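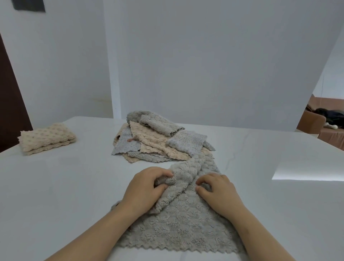

홈 사업소개 보고서 자료실 문의

Trarura 과제 중간 진도 보고
가정용 조작 로봇 시연 데이터의 수집 기준 정비

1. 보고 범위
본 보고는 12월까지 진행한 수건 접기 작업의 수집 기준 정비와 적용 결과를 다룬다. 기준 초안은 Medmont가 작성하였고 현장 적용은 Surnum이 맡았다. 세탁물 분류 작업은 다음 보고에 포함한다.

2. 수집 현황
이번 기간에 등록한 시연은 2,568건이고 검수를 통과한 시연은 2,369건이다. 나머지는 반려하였다. 반려 사유는 손이 화면 밖으로 나간 경우가 가장 많았고, 시작과 종료 시점 표기 누락이 그다음이었다. 반려분은 삭제하지 않고 사유 코드를 붙여 별도 보관한다.

3. 작업 기준 개정
작업 지침은 17개 항목으로 정리하였다. 주요 변경 내용은 다음과 같다.
- 한 건의 시연은 수건 한 장을 펼치는 동작에서 시작하고, 접은 수건에서 두 손을 뗀 시점에 끝난다.
- 접는 방향은 작업자가 정하되 같은 회차 안에서는 바꾸지 않는다.
- 모서리를 맞춘 뒤 표면을 눌러 펴는 동작을 생략하지 않는다.
- 접은 수건끼리는 간격을 두고 놓는다.
- 잘못 접은 경우 되돌려 다시 접고, 해당 구간에 수정 표시를 남긴다.

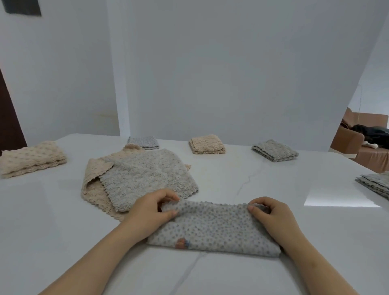 그림 2. 접은 회색 수건을 두 손으로 눌러 펴는 동작

수정 동작의 처리는 초안과 달라졌다. 초안에서는 다시 접은 시연을 모두 반려하도록 하였으나, 로봇이 실패에서 복구하는 과정을 학습하려면 이 구간이 필요하다는 Surnum의 의견을 반영하였다. 수정 표시가 없는 시연은 종전대로 반려한다.

4. 개인정보 및 안전
실제 생활공간에서 수집할 때는 작업 전에 거주자의 서면 동의를 받는다. 얼굴, 우편물, 화면에 표시된 글자가 찍힌 구간은 검수 단계에서 가린다. 로봇 재현 시험은 사람이 작업대에서 물러난 상태에서만 시작하며, 비상정지 장치 점검 기록이 없으면 그날 시험을 하지 않는다. 점검표 양식은 Ait Ali에서 쓰던 것을 고쳐 사용 중이다.

5. 미결 사항
검수자 사이의 판정 차이가 아직 남아 있다. 특히 접힌 면이 얼마나 고르게 펴져야 통과인지에 대한 의견이 갈린다. 통과분에서 1,000건을 뽑아 두 명이 따로 판정한 뒤 기준 문구를 다시 쓸 예정이다. 가장자리가 물결 모양인 수건은 모서리 정렬 판정이 어려워 별도 예시를 준비하고 있다.

6. 다음 기간 계획
교차 판정 완료, 지침 개정판 배포, 세탁물 분류 작업의 예비 수집. 예산 항목 변경은 없다.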